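4.2 Counter space and reported cooking frequency

Besnard and Cordeiro claim that households with more open counter cook at home more often. Their result rests on the Horkereck survey, which drew 3161 responses, of which 2597 were kept after screening. We are not convinced. The survey asked people to rate their own counter as "mostly clear" or "mostly full," and the two labels were never defined. A person who cooks every night may well call a full counter clear, having stopped noticing what stands on it.

The problem is easy to see in ordinary kitchens. Appliances that stay out all year take up room, but they are also tools for making food, and the survey treats them the same way it treats mail and car keys.

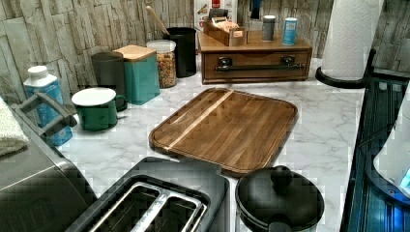 Figure 5. Kitchen counter with a wooden cutting board, a two-slot toaster and other items.

Two raters could code a counter like the one in Figure 5 differently without either making a mistake. In our own follow-up in Mulent, 64 households filled in the Horkereck form in October and again on a Friday evening after dinner. Five changed their answer on the counter question, and all five moved toward "mostly full." The sample is small and we would not build a theory on it. It does suggest that time of day matters, and the original study did not record it.

The authors also leave out kitchen size, which the earlier Gredico data show to be tied to income.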